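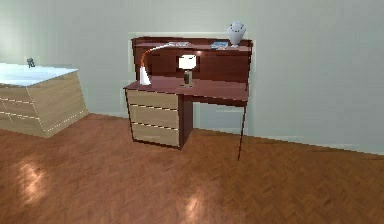 4. Furnishing the Script

The previous section dealt with what novelizers do to dialogue, which is mostly to leave it alone and add adverbs. We now turn to rooms. A screenplay is a poor guide to a room. It will say INT. KITCHEN – NIGHT and move on, in the confidence that a whole department will later be paid to worry about the kitchen. The novelizer, working from the same page and usually months before the film is finished, has no department. There is a deadline, a contract that forbids changing the ending, and the word KITCHEN.

Scholarship on film tie-ins has paid this situation little attention. Studies of adaptation still lean heavily toward the journey from book to screen, where a prestigious thing becomes a popular thing and the critic gets to decide how upset to be. The return journey tends to be treated as a matter for collectors. When novelizations are discussed at all, it is usually for their deleted scenes, which readers mine for evidence of what the film might have been. The prose between the deleted scenes goes unread, and anyone who has spent a summer with it will have some sympathy. We think it deserves a look all the same, and that the rooms are a good place to look.

4.1 Material

Our material comes from the Saveris collection, which holds 400 paperback novelizations, nearly all in English and nearly all with cracked spines. From these we selected 80 titles in which at least half the action takes place indoors. We excluded submarines and spacecraft, where the novelizer can fall back on pipes. For each book we marked every passage that describes an interior, and where a shooting script was available we set the two side by side. The excluded titles are listed in the appendix, along with our regrets.

One publisher, Probert, accounts for a large share of the sample. Probert ran its film line on a house style that can be inferred easily enough from the books: short chapters, a storm if one could be arranged, and a length that stayed under 300 pages however much or little happened in the film. Scripts for talky dramas had to be stretched to fill this space and scripts for epics had to be sat on. Rooms are where most of the stretching was done. A description of a hallway commits nobody to anything, cannot contradict the ending, and can go on as long as the typist's strength holds.

4.2 Three ways to fill a room

The passages we marked sort into three habits, which we call the inventory, the mood and the dodge. Most writers in the sample have a favorite and keep to it, though several switch partway through a book, often at the point where one suspects the deadline had become visible from the desk.

The inventory lists furniture. It is the commonest habit by a comfortable margin and the least loved by reviewers. In its plain form it names four or five objects that any room of the kind would have, and it goes on to give each of them one adjective. Lamps are heavy. Curtains are faded. A study in a Probert paperback will have leather in it somewhere, even when the character who owns the study has been introduced two pages earlier as penniless. The inventory's great strength is that it is hard to get wrong. Its weakness is that when the film comes out and the penniless man's study turns out on screen to be a card table under a staircase, the reader has been carrying all that leather for nothing.

The mood dispenses with objects. A room is said to be waiting, or listening, or to have given up. We met a pantry that was holding its breath. This habit is safest of all against contradiction from the screen, as no set decorator has yet been asked to supply a pantry that was breathing normally. It does become tiring in bulk. In one thriller every room in a hotel is hostile, including the linen closet, and by the final chapter the reader has started to feel for the hotel.

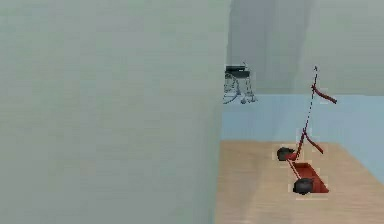

The dodge is more interesting, and we had not expected to find so much of it. The writer declines to describe the room and has a character fail to notice it. She is too tired to take in the parlor; he crosses the office without looking left or right; the children run straight through to the yard. Characters in novelizations are, as a group, strikingly unobservant people, and this is true even of the detectives. Read alongside the scripts, the reason is plain enough. Inattention fits the same blank that the other habits fill with leather or dread, and it has the merit of looking like psychology. A heroine who sees nothing when she comes home from a funeral is more convincing than one who pauses to admire the drapes.

It would be easy to call the dodge laziness, and the few reviewers who noticed it did call it that. We are less sure. Several of the best pages in our sample are dodges. They let the writer stay with a character through a stretch of screen time in which, for the film's purposes, the actor's face would be doing the work. The novelizer has no face to hand. What the page can offer is a mind occupied with something else, and the missing room is the sign of it.

4.3 The case of Skondport

Skondport, a family melodrama set in a harbor town of the same name, is useful here for the simple reason that it was novelized twice. The first version, published by Probert, was written from an early draft of the script. The second was commissioned by Jukuritz for an anniversary reissue, by which time the writer could watch the film as often as patience allowed. The two books share a plot, a cast and most of their dialogue. They do not share a single chair.

The comparison is instructive in a way that does not flatter the second book. Having seen the house, its author is unable to stop telling us about it. The opening visit to the front room, which the script covers in one line and the film in a slow turn of the camera, takes more than 2000 words and leaves the mother standing in the doorway with her coat half off throughout. Every ornament is reported. It has the conscientious air of something prepared for an insurer. When the quarrel that the scene exists for does arrive, it has to be conducted around the ornaments.

The Probert version gives the same room a clock and a smell of coal. The film has no clock in that room, and coal, whatever its other qualities, does not photograph as a smell. Yet readers who have left comments in the Saveris copies (the collection was a lending library first, and its borrowers were not shy) return to that clock again and again. One has underlined it. Another, on a Friday by her own note, was moved to write "ours stopped too." No such marks appear around the ornaments in the Jukuritz edition, although a borrower has corrected the spelling of "mantel" throughout.
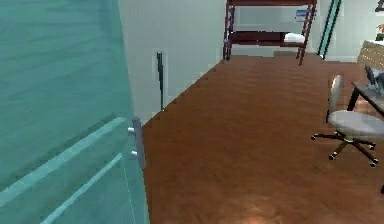
Accuracy, in other words, seems to do less for a described room than selection does, and writers with nothing to be accurate about are forced to select. The film viewer gets every surface at once and sorts them without effort; the reader gets them in single file, and each one that arrives is taken to matter. Consider what the three habits would do with an interior such as the one in Figure 3. The inventory would report a teal door standing open and a plain light gray wall, give each an adjective, and go looking for a lamp. The mood would have the door waiting. A writer of the better sort would very likely leave out the wall altogether and keep the handle, with its two small round knobs set one just above the other on a narrow silver plate, and would let a character reach for the wrong one. It is a small thing to hang a scene on, but the clock in Skondport was no bigger.

We do not wish to push this too far. The Probert line also produced a great many clocks that do nothing whatever, and a writer who selects blindly will often select a clock. There is also the matter of luck. The author of the first Skondport may have put the clock in the front room for no better reason than that the chapter was running short, and the surviving drafts, which might have settled the point, are silent on everything except a disputed invoice.

4.4 Rooms after the film

Later novelizations complicate the picture. Once home video allowed readers to check a book against its film, the cost of invention went up, and the prose shows it. In the more recent part of the sample the inventory grows longer and better informed, the mood retreats to attics, and the dodge almost vanishes. Detectives begin to notice things. Publishers started to send out set photographs with the script, and it is usually possible to tell which room the photographs covered, as the writer knows the pattern of the wallpaper in that one and then walks the cast briskly through the rest of the house. Section 5 takes up the same problem out of doors, where the novelizer at least has weather.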